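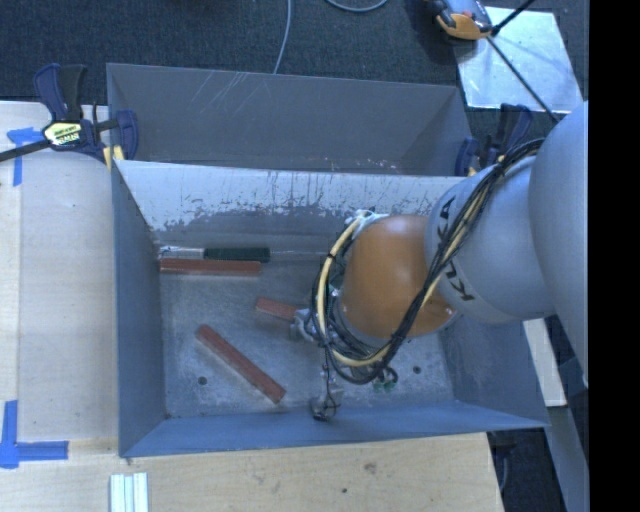 Page last modified: 12 April 2024

Makers & Markets Board > Selling in Person > Craft fairs, pop-ups and trade shows

Thread: Prostora spring show, is the small booth worth it?

hemandhaw
Okay so I've been selling linen aprons and kitchen towels at local markets for a few years now and I finally got accepted into the Prostora spring show in May. I'm thrilled and also slightly sick to my stomach. They're offering me the small booth for $400, or a shared table in the newcomers' aisle for $128. I've only ever done outdoor things with a pop-up tent and a folding table, so indoor with actual walls and a carpet rule is new to me.

Has anybody here done Prostora in the last couple of seasons? Is it shoppers, is it store buyers, is it a mix? The website says "a curated gathering for the trade and the public" and I have read that sentence so many times and I still don't know what I'm supposed to bring.

pocketfullofpins
I did it twice! It's a mix but it's split by time. Mornings are badge only, so shop owners and a few people from museum stores, and then after lunch the doors open and it's regular folks with strollers and iced coffee. You kind of need two personalities. In the morning bring line sheets and your wholesale minimums, in the afternoon bring change and bags.

I'd take the booth. The shared tables are pushed up against the hallway to the restrooms and people walk past with a purpose, if you know what I mean.

tallowandtwine
Gonna disagree with pins a little. I had a shared table last year (candles) and I did fine. Restroom hallway is traffic! Everybody goes eventually. My tablemate made enamel earrings and we sent customers back and forth all day. I covered my fee before the public even came in, and I don't think I'd have felt as relaxed with $400 hanging over me.

Also the booth price doesn't include lights. Check your packet. You rent them from the hall or bring your own, and if you bring your own they have to be clamp style and somebody comes by to look at the cords.

hemandhaw
Oh no, I did not see the thing about lights. Going to look.

hemandhaw
Found it. Page with the parking map on it, in the tiniest print. Light rental is extra and so is a second chair. A CHAIR.

gussetgal
The chair thing makes me laugh every year. Bring a stool from home and keep it under your table skirt.

I'm team booth, but only if you already have something to hang things on. Linen looks like nothing lying flat. I sell smocks and the first time I did a flat table I watched people's eyes slide right over me. The next show I put up a wooden rail with hooks and people came in and touched everything, which is what you want with linen, you want hands on it. A shared table won't let you go higher than your own shoulder, they're strict about it so you don't block your neighbor.

marketmule
Here comes the grump. I don't think anyone who's brand new to indoor shows should do Prostora at all. I did Tondlow first and I'm glad. It's cheaper, it's a friendlier crowd, load-in is through a big garage door right at floor level, and you can make your mistakes where there aren't buyers watching. Prostora load-in is one freight elevator and a line of grown adults being mean to each other about carts.

pocketfullofpins
Mule, the elevator was bad one year because the other one was broken. Last time I was in and set up before my coffee got cold.

marketmule
Glad for you. I stood there with my racks long enough to learn the whole life story of a man who sells belt buckles.

tallowandtwine
Tondlow is a lovely show, but it's a totally different shopper. They want gifts under twenty bucks. What do your aprons go for, hemandhaw?

hemandhaw
Aprons are $71 (I know it's a weird number, I started at 70 and then the thread got more expensive and I was too embarrassed to go up properly). Towels are less, I do them in pairs.

gussetgal
$71 for a lined linen apron is too low for Prostora, I'm sorry, I'm saying it with love. A store is going to want to pay you half of that. Can you make one for half of that and still eat?

hemandhaw
...no. I did the math just now on the back of an envelope and I'd be paying them.

marketmule
And there's your answer. You're not ready for the badge morning. Do Tondlow, fix your prices over the summer, go to Prostora when you can say yes to an order without crying in the car.

pocketfullofpins
Or! She can do Prostora and just not take wholesale. There's a box on the form for "direct sales only" and plenty of people tick it. You get a little yellow sticker on your sign and the buyers mostly leave you alone. I did that my first year. A couple of them took my card anyway and I called them back months later when I had my numbers sorted.

hemandhaw
Wait, that's an option? I'm so relieved. Nobody at my local markets does wholesale, so I have zero practice at that conversation.

saltboxstudio
Jumping in because I also sell textiles (quilted bags, mostly). Two things.

One, how much stock do you have? My first indoor show I brought 300 pieces because I was terrified of running out, and I drove home with most of them and a very sore back. An indoor booth that's stuffed looks like a clearance rack. I now bring a fraction of that and refill from bins under the table, and I sell more.

Two, please think about your packaging. I switched to the De Bruijn paper bags with the flat bottom and they stand up on the table by themselves while you're wrapping, which sounds like nothing until you've got a line of people and one free hand. They do cost more than the plain ones.

tallowandtwine
De Bruijn handles came off on me. Twice, with a customer holding it. Candles are heavy though, so fair warning for heavy things only. For towels they'd be great.

saltboxstudio
Huh, I've never had that. Twisted handles or the flat tape kind?

tallowandtwine
Flat tape.

saltboxstudio
Yeah, get the twisted ones. The flat ones are junk.

gussetgal
Can we go back to stock for a second, because I don't agree that less is more for everybody. With smocks I need every size in every color or I lose the sale on the spot. People will not order a smock and wait for it, they want to wear it home. Aprons are one size so she can get away with less, but I'd still bring plenty of the natural and the dark blue. Those always go first. Mustard will break your heart. Everybody picks up mustard, everybody says "oh I love this," and then they buy the blue.

hemandhaw
I have SO much mustard.

pocketfullofpins
Put mustard on your rail up front and stack the blue behind you. Mustard's job is to get them in the door.

marketmule
That's good advice, and I don't say that to pins very often.

bobbinlane
Hi, mostly a lurker. Question for all of you, what are people using for checkout these days? I've been on Clotoleck since last fall and it's fine at home but it fell over on me at a church hall with bad signal. I lost a sale on a baby blanket and I'm still mad about it. I've got an indoor show coming up too and I'm nervous about the same thing.

saltboxstudio
Clotoleck has an offline mode, you have to switch it on BEFORE you lose signal. It's under settings, then device, and it's off by default for some silly reason. Once it's on, it saves the card and runs it later. The risk is on you if the card gets declined, but I've never had that happen with somebody buying a quilted bag.

tallowandtwine
I have had it happen. Lady bought six candles, card bounced that night. I still use offline mode, but I stop using it for anything big.

bobbinlane
Thank you! I had no idea that was in there. Going to go turn it on right now.

marketmule
Cash box and a pencil. Has never once needed an update.

gussetgal
Mule, half my customers don't carry cash anymore. I had a girl try to pay me with her watch.

hemandhaw
Okay, update, because you were all so helpful. I emailed Prostora and asked about the direct sales sticker and they wrote back pretty fast. Yes it exists, yes I can have it, and I can change my mind up until they print the signs. They also said there's a half-size corner spot left in between the booth and the table, no back wall on one side, and they let you hang things as long as the rail is freestanding. I took it! My brother-in-law has a rolling garment rack from when he moved and I'm going to steal it and put a board across the bottom for the towels.

I'm also raising the aprons. Not telling you to what yet, because gussetgal will say it's still too low.

gussetgal
It's still too low.

pocketfullofpins
Yay!! Corner is a great spot, people can come in from two sides. Bring clips for your rack though, the air vents in that hall are strong and your aprons will be doing a dance. And lock the wheels.

marketmule
I still say Tondlow. But good luck, and bring a sandwich, because the food counter closes right when the public comes in.

saltboxstudio
I'll be there this year too, the row by the windows. Come say hi if you get a minute, I'll be the one with way too many zipper pouches.

hemandhaw
I absolutely will! Does anyone know if the carpet rule means I have to bring a carpet or I'm not allowed to bring a carpet? I've read it both ways now.

tallowandtwine
Bring one if you have a booth, not needed for tables. No idea for the half-size. Email them again, and ask about tape while you're at it. They fined my neighbor for using the wrong kind.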